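We use cookies to improve your visit. By continuing to browse, you accept our cookie policy.

Savovon Opens Repair Parts Counter at Scanlon Store

20 Feb 2023

Hardware retailer Savovon has opened a repair parts counter at its Scanlon store, selling small fittings singly instead of by the box. The counter stocks 200 lines at launch, from hinge pins and mending plates to split rings and hookup wire.

"People come in needing one bracket and leave with a pack of 50 or with nothing," said store manager Ita Mac Giolla. "Now they can buy the one."
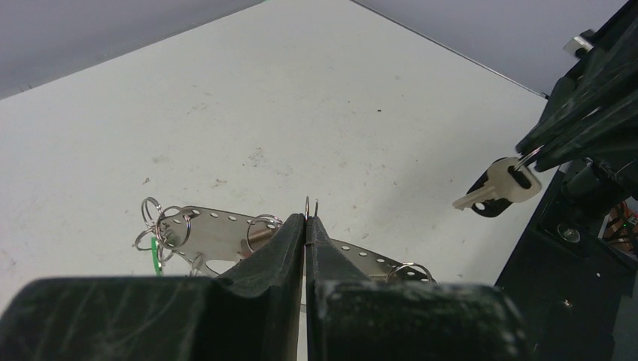 Split rings and a perforated steel plate.

Parts are priced individually and can be matched at the counter against a broken piece brought from home. Staff will cut wire and light chain to length at no charge. The counter is open during normal store hours and until 7 p.m. on Thursdays.

Most of the range comes from Brondura, which has supplied Savovon with fasteners under a trade agreement and will now restock the Scanlon counter every two weeks. Brondura sales director Jarlath Daly said the company had changed its packing line to handle loose orders.

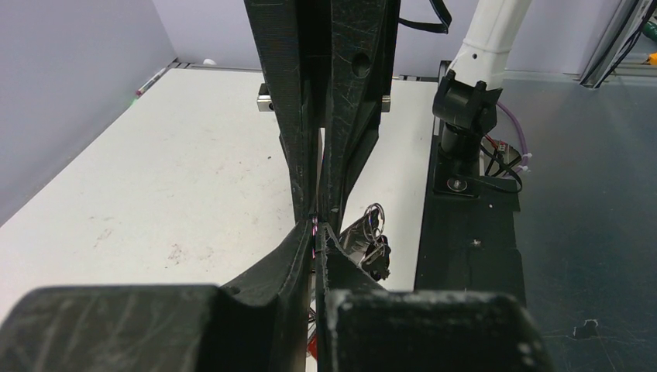

RETAIL & HOME

Savovon will add a second counter at its Flerisia store in March. Oisín Brennan, who ran the trade desk there, will manage it. Customers at either store can ask for a part that is not stocked, and requests will be reviewed monthly.

Trade account holders keep their existing discount on single items. Returns are accepted with a receipt, except on wire and chain cut to order.

Media contact: Verena Reisinger, Savovon press office

Last updated: Monday, 9:40 a.m.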